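4.3 Loss of height reference over bare wood

The most serious fault in the data collection period was a loss of the height reference when the gripper worked close to an empty tabletop. We logged 529 episodes with the Bevine gripper, and in 49 of them the height estimate jumped by more than the allowed limit between two readings. Most of the jumps were small and the filter absorbed them. In the remaining cases the controller acted on the wrong value during replay, and the fingers were driven down toward the wood.

The height estimate comes from the wrist camera alone. The tracker, Flalevden, picks out points on the surface and follows them as the gripper moves. It does this well on a cluttered table, where mugs, boxes and cutlery give it corners that stay put. A bare surface gives it much less. What it finds there is mostly grain, and long parallel grain lines look nearly the same after a small shift along their length. The tracker can slide along such a line and still report a good match.

Glare adds to the problem. A bright reflection moves across the table as the camera moves, so any points taken on its border move with it. They agree with each other, and the outlier test lets them through. Where the light is strongest the grain is washed out, which leaves few true surface points to vote against the false ones.
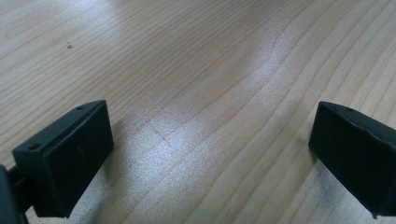

We first suspected the finger mounts. Graziella Farina stripped and rebuilt the left finger assembly, checked the screws for play, and repeated the approach motion with the original calibration. The fault came back. A second calibration, done with the Berkau target, changed the size of the jumps but not how often they occurred. We then masked the fingers out of the input in case the tracker was using points on the pads, which do not move with the table. This removed a few bad tracks and did not cure the fault.

The cause became clear when we replayed the stored episodes with the bright region masked as well. The larger jumps disappeared. What remained was a slow drift in the direction of the grain, small enough for the filter to handle - at least at the speeds used in this study.

One replay ended in contact. The arm was commanded to close over an object and lift, but the estimate placed the table lower than it was, and both pads pressed into the wood until the force limit tripped. The Donati controller stopped the arm as intended. No one was inside the cell at the time. The force limit had been set for grasping and was too high for a straight downward push, so we now use a separate, lower limit for vertical motion.

Three changes were made before the December trials. Saturated pixels are excluded from tracking, the controller holds position when fewer than the minimum number of points survive, and a hard floor is set from a touch measurement at the start of each session - this last one does not depend on the camera at all. The 49 affected episodes were left out of training. Section 5 reports results both with and without them.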